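How a robot learns from examples
Science Explained for ages 8 to 11
Published 2021-08-13

A robot arm does not know what a banana is. It does not know that a pot can be picked up by the rim, or that a plate should be kept level. When it comes out of its packing it has motors, joints and wires, and that is all. Everything it does after that has to come from somewhere.

There are two main ways to get a robot to do a job. You can write down every movement it should make, or you can give it lots of examples and let it work out the movements from those. This page is mostly about the second way.

Writing down every step

Robots in car factories usually work the first way. A person tells the arm to go to one exact spot, close the gripper, lift, turn and let go. The arm does this all day and does it very well. The parts arrive in the same place each time, so the instructions never need to change.

Now think about your kitchen at home. The mugs are in a different place every morning. Somebody has left a spoon in the sink. The cereal has been moved to the other side of the toaster. If the robot only knew one exact spot to reach for, it would close its fingers on nothing, or knock something over.

You could try writing a new instruction for every possible place a mug could be. You would be writing for the rest of your life.

Learning from examples

Think about how you learned to catch a ball. You did not read a list of arm angles. Someone threw you a ball, you missed it, and they threw it again. After many throws your brain had enough examples to make a good guess about where your hands should go.

A learning system is a computer program that gets better at guessing in a similar way. It is given examples, and it looks for patterns in them. For a robot arm, an example is a recording of a job being done. The people who make these recordings often call one example an episode or a demonstration.

What is in one recording?

A recording usually has two parts that run side by side.

The first part is what the robot could see. One or more cameras film the work area while the arm is moving.

The second part is how the robot moved. Sensors in the joints note how far each one is bent, many times every second. They also note whether the gripper is open or closed.

The computer puts the two together. It learns that when the pictures looked like this, the arm moved like that.

Who moves the arm?

In the beginning, a person does. This is called teleoperation. "Tele" comes from a Greek word meaning far away, and it is the same "tele" as in telephone and television.

There are different ways of doing it. At Erketix, a company in Lonbridge, the operator holds a small copy of the arm. When the operator bends the copy, the big arm bends too. Other places use a hand controller like the ones made for video games.

It takes practice. You have no feeling in the robot's fingers, so you must judge by eye how hard it is squeezing. New operators at Erketix practise for 3 days before any of their recordings are kept.

One job, many times

Suppose the job is "put the lemon on the plate". The operator does it once and the recording is saved. Then the lemon is moved and the operator does it again. For a simple job like this, the Erketix team aims for 100 recordings. A harder job, with a lid to take off first, can need 600.

If the lemon sat in the same place in every recording, the computer might learn the place and take no notice of the lemon. It would be back to the same trouble as the factory robot. So the people setting up the work change things between recordings. They may:

turn a chopping board a little
swap a blue plate for a white one
put something else on the worktop
make the room brighter or darker
start the arm from a different position

The objects that have nothing to do with the job are called distractors. A jar of cereal next to the lemon is a distractor. The robot has to learn to leave it alone.

Toy food is handy for this kind of work. A soft toy lemon can be dropped again and again without getting bruised, and it will be the same shape next January as it is now. Real food is used as well, later on, when the robot has had plenty of practice.

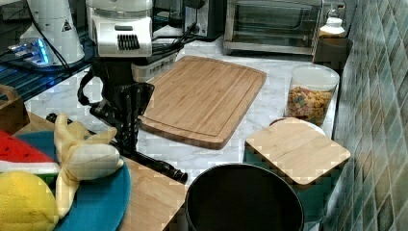
Checking the recordings

Not every recording is a good one. The operator might drop something, or bump the counter, or forget to press the stop button. Someone has to watch the recordings and sort them. In one batch made for a project called Plaltutell, 89 recordings out of 100 were kept for training.

The others are not always thrown away. A recording in which the gripper slips and the operator tries again can be very useful, as it shows the robot how to put a mistake right. These are given a label so that the computer knows what sort of example it is getting.

Each recording is given a sentence as well, such as "pick up the banana" or "move the pot to the left". The sentence helps the system to link words with movements.

Training and testing

When there are enough recordings, they are fed to the computer. This step is called training. The program looks at a piece of a recording, guesses what the arm did next, and compares its guess with what really happened. If the guess was wrong, the program changes itself a tiny bit. Then it has another go with another piece. Training can take hours or even weeks.

After that comes the test. The operator lets go of the controls and the arm tries the job by itself, with a person standing by the stop button. The testers put the objects in places that were not in any of the recordings, to see whether the robot has learned the job or has only copied what it was shown.

If it keeps failing in one particular way, the team makes more recordings of that part. A group in Luik found that their arm was good at picking things up and poor at letting go of them, so their next recordings were nearly all about letting go.

Words to know

Gripper: the part at the end of a robot arm that holds things.
Joint: a place where the arm can bend or turn.
Sensor: a part that measures something, such as light or how far a joint has bent.
Teleoperation: controlling a machine from a distance.
Distractor: an object that is nearby but is not part of the job.
Training: the step in which a program learns from examples.

Try it yourself

You need a friend, a scarf, a plate and a soft toy. Tie the scarf over your friend's eyes and sit them at a table. Put the toy and the plate in front of them. Using words only, tell them how to move their hand so that the toy ends up on the plate. Then move the toy and try again. Write down the instructions that worked both times.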